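15 Dec 2020

Read the council minutes on the Cirside land sale again last night. 194 pages. The old depot lot went to Tratetti with 2 bids on file, and the second one came from Lombardi – same mailing address. How does that get past anyone?
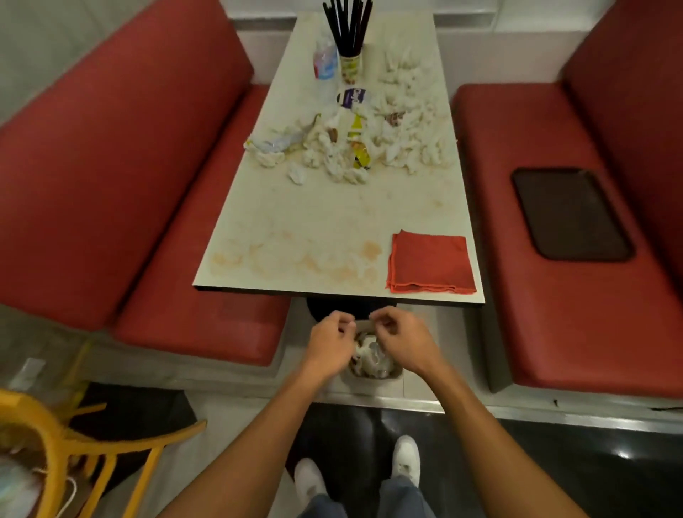

Anyway the zoning change went thru in April, before the sale was even listed. Ernell still gets a 60 day comment window for theirs. We got nothing. I've asked for the appraisal twice, no reply.

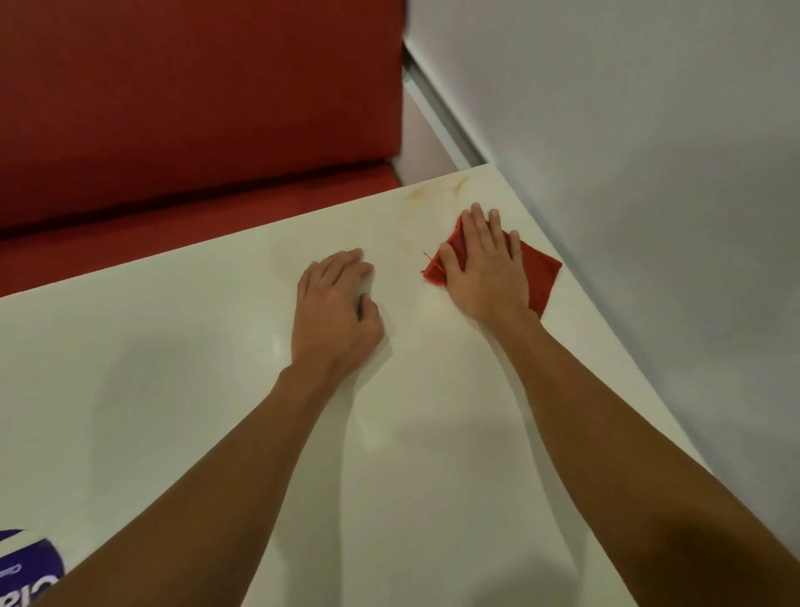 *Hands on the white table.*

More when the records office writes back. If you were at the April meeting and kept the handout, email me – mine is missing teh last page.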